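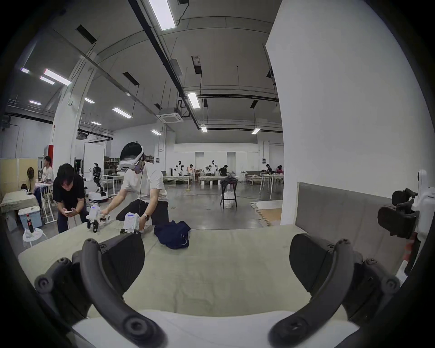
Pale sage green, with a few wrinkles.

We use cookies to remember your preferences. Accept / Manage settings

I've stopped ironing the bedding. There, I've typed it. I've been putting off writing this post for weeks because I know at least one person who reads it irons her pillowcases with a spray bottle of lavender water and is going to ring me.

I should say I come from ironing people. My mum ironed sheets, duvet covers, tea towels, hankies, my dad's pants and, for one strange summer, the curtains while they were still hanging up. The board lived in the kitchen permanently, behind the door, and the door never opened all the way. When I moved into my first flat in Trundenton she bought me an iron before she bought me a kettle. So for years I just did it. Strip the beds in the morning, wash, line, bring it all in, and then stand there after tea with the telly on, wrestling a king size duvet cover like somebody trying to fold a boat.

And I hated it! I don't think I ever noticed how much. It was one of those jobs I'd filed under weather.

What changed was staying at Balari, the guest house Trinity and I went to in the spring (I wrote a bit about the breakfasts, if you missed that one, go and look, there is a whole paragraph about marmalade). Lovely place, proper thick towels, a window seat, and the bed was rumpled. Clean, smelling of outdoors, made very neatly with the corners tucked in, and rumpled. I lay down on it with my shoes still on the floor by the door and thought, oh, this is nice. Then about an hour later I thought, hang on, they haven't ironed this. I asked the woman who runs it and she laughed so much she had to put the teapot down. She has never ironed a sheet in her life. She pulls them off the line the minute they're dry, gives them a good snap and folds them while they're still warm from the sun.

Trinity was scandalised. Trinity Wojcik, for newer readers, is my oldest friend and the lavender water person. She sat on her bed with her arms folded and said it looked as though someone had already been in it. I said that in a guest house someone always has. We had quite a quiet dinner.

Anyway I came home and decided to try it, just for a fortnight, which turned into a month, and then it was July and far too hot to stand over an iron whatever your principles are. I've learnt a few things so I'm going to put them down, in no order.

The folding is everything. If you leave a dry duvet cover in the basket overnight it will set into the shape of the basket and you'll be sleeping on a relief map. I've done this more than I'd like. You've got to take it down and fold it there and then, in the garden, even if next door is out on his patio and wants to talk about his hedge. Fold it in half lengthways, then again, smoothing it down with your forearm as you go. I use the garden table. If it's breezy you'll need pegs.

Don't stuff the machine. I used to put both sets of bedding in together and be terribly pleased with myself for saving a wash, and then everything came out in one enormous knot with a sock in the middle of it. Now it's one set at a time and 2 loads, and it all comes out far flatter. The spin matters as well. Ours goes up to something that sounds like a helicopter landing and it really presses the creases in, so I've turned it down. It does mean it goes out wetter, but the weight of the water helps drag it straight on the line, so I'm counting that as a clever trick and not laziness.

Hang it by the hem. I always pegged sheets folded over the line in the middle and wondered why there was a great crease down the centre, right where your back goes. Peg it along one edge and let it hang its full length (if your line is high enough, mine wasn't, I had to buy a prop).

Then there's colour. White shows every single crease, I swear it does, it's like snow with footprints in it. I had white bedding for years because the magazines said it was restful. I've gone over to soft colours now, greens mostly, the sort of washed out green you get on the back of a leaf, and a bit of a wrinkle looks quite at home there. I've got a dusty pink set as well but it's on its last legs. My sister has navy, which is brilliant for creases and dreadful for cat hair, and she has Ambrose, who is white and about as heavy as a bag of compost, so she spends the time she saves on ironing going over the bed with a sticky roller. Swings and roundabouts.

I can't leave out the business with the rotary iron. Before I gave up ironing I very nearly went the other way. There's a shop in Promthorpe that does laundry equipment, mostly for hotels and care homes I think, and they had a reconditioned rotary iron in the window. You sit down at it and feed the sheet in and it rolls out the other side perfectly flat, like pasta. It was £780. I went in to look at it 3 times. The man in there, Emanuel Anghel, was terribly patient with me and let me put a pillowcase through it, and I can still picture that pillowcase. It was like a sheet of writing paper. I came home and measured the landing. I worked out where it would go if we moved the bookcase. I'd got as far as telling my husband it would pay for itself, and he asked me how, and I opened my mouth and there wasn't anything in there.

To be fair to Emanuel, he was the one who talked me out of it. He asked how many beds we had and when I said it was only the two of us at home now he pulled a face and told me to buy some decent pegs. I did. They're excellent pegs, the wide sort with a proper spring, and I've not had a mark on anything.

So what do I miss? The smell, definitely. Hot cotton is one of the best smells going and you don't get it any other way. I miss the feeling of getting into a bed with ironed pillowcases, that cool slidey feeling on your cheek, for the full four minutes before you've crumpled it with your own head. And I miss the telly, weirdly. I got through a lot of detective dramas at that ironing board and now I've no excuse to sit through the ones I don't much like. I never found out who did it in the one with the lighthouse.

I don't miss the rest. I've got whole evenings back. I've been using them to do the crossword badly and to repot things.

A couple of people have asked about guests. I did wobble on that one. My aunt came to stay and I got the iron out, I'm not proud of it, I did 2 pillowcases and the top bit of the sheet where it folds over the blanket, so that it would look done. She didn't say a word about it. She did say that the room was very warm and did I know there was a spider in the bath.

And shirts, before anyone asks, still get ironed, by the person who wears them. That was settled long ago and I'm not reopening it.

If you want to try it yourself I'd start with the bottom sheet. It's under you, it's pulled tight and it'll be creased by midnight anyway. Do that for a few weeks and see whether the sky falls in. Then try the duvet cover. Leave the pillowcases till last if you're the sort who minds, because they're the bit you notice, and they only take a minute each, so if you decide to keep those up then good for you and I'll say nothing.

I'd love to know what the rest of you do. Especially if you tumble dry, as I don't have one and I've been told you can pull things out slightly early and they come out beautifully, which sounds too good to be true. Does it work on a big duvet cover or does it just eat all the pillowcases? Mine would, I know it would.

Right, the line's full and it's clouding over. Trinity, I'm in after six if you want to ring and shout.

Last updated: July

3 comments

Get new posts by email. Enter your address to subscribe. You can unsubscribe at any time.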